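Day two of collecting demonstrations for the Skalelo disassembly set, 27 May 2025. Task is the CPU retention bracket on an old server board. Target is 200 good episodes.

1/ Two arms, two operators. Reltedier handles the teleop and logging. Wrist views from today:

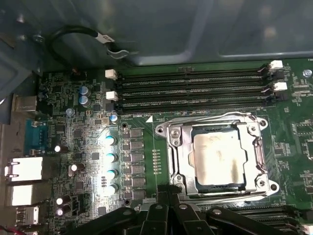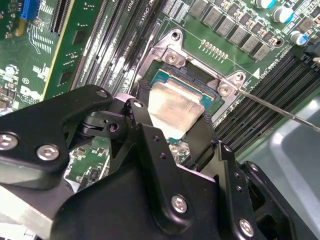
2/ Labelling rule for this task — an episode starts at first movement and ends when both arms are parked. Slips stay in, with a tag. The Danell policy needs to learn what a recovery looks like.

3/ Glare on bare metal is still a problem. We'll try a diffuser over the bench lights before the next batch.

4/ Memory slots are a separate task. That won't start until November.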